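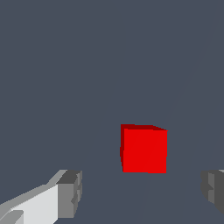
The Review at Tusby

Episode 1141 was opened for review on September 29, 2026, in the second-floor office of the Tusby Learning Division. Heriberto Cortés read the standing instruction aloud, as the procedure required, and Wenceslao Villaseñor initialed the log.

The division had been engaged by Figueroa to supply 1000 accepted demonstrations of a single task: approach the red cube, close upon it, lift. The demonstrations were performed by operators at Skendcombe, who guided the simulated gripper by hand controller and were paid by the shift. Of the 1568 episodes received to date, 252 had been set aside. Episode 1141 would be the next, if Cortés had his way.

"The operator does not move," he said.

Villaseñor advanced the recording. The fingers stood open. The cube rested on the gray surface, nearer to the right finger than to the left. The counter at the foot of his console continued to rise, and nothing else changed.

"He moves at the end," Villaseñor said. "He completes the lift. The result is valid."

"The result is valid. The delay is not. A system trained on this episode will learn to wait."

Villaseñor consulted Section Four, which addressed collisions, dropped objects and loss of signal. It contained no provision for hesitation. He proposed that the opening portion be trimmed and the remainder accepted. Cortés replied that trimming required a written reason, and asked what reason his colleague intended to enter.

Villaseñor considered the field on the form. It permitted one line.

He had worked a controller himself, at Buvden, before his appointment to the division. He remembered the first attempt of each shift — the cube in its place, the fingers apart, his thumb resting on the switch. His supervisor had called it lost time and deducted it.

"Operator preparing," he wrote.

Cortés read the entry twice. He observed that the term was not defined in the manual. Then he countersigned it, recorded the trim, and called for Episode 1142.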